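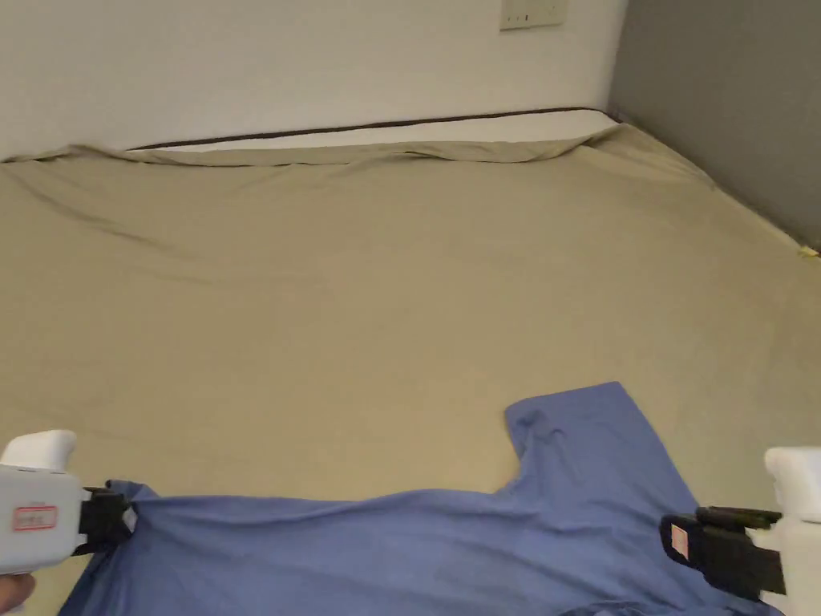

A blue T-shirt held between two hand-held grippers at the Grastside open day.

The leaflet promised a household robot "ready for the family wash". I went along to Grastside with low hopes, and came home with them more or less intact.

Breta, the firm behind it, teaches its machine by having people fold clothes with grippers in their hands. That part I liked. The folders were patient, and Rizal Jugah, who led our group of six, let us stand close.

The robot itself was next door, and it managed two shirts before the trouble. On the third, the left jaw closed on the fitted sheet as well as the hem. The arm kept pulling. The sheet came off one corner, the mattress shifted towards us and a lamp went over. Jugah had to cross the room to reach the stop button, which was on the far wall behind the visitors.

Styliani Koutsoukos, an engineer, told us the arm should have cut out when the load passed 40 newtons. She did not know why it hadn't. A colleague called it "a cloth detection event" – I would call it a robot that can't tell a shirt from a bed.

I asked whether it had happened before. Twice since April, she said, and she gave me a straight look when she said it, which I respected. I also asked why there was no barrier, and got a long answer about how people feel in a home setting.

The demonstration was not restarted. We were given tea and a form to fill in, with no space on it for comments about safety. I wrote mine on the back.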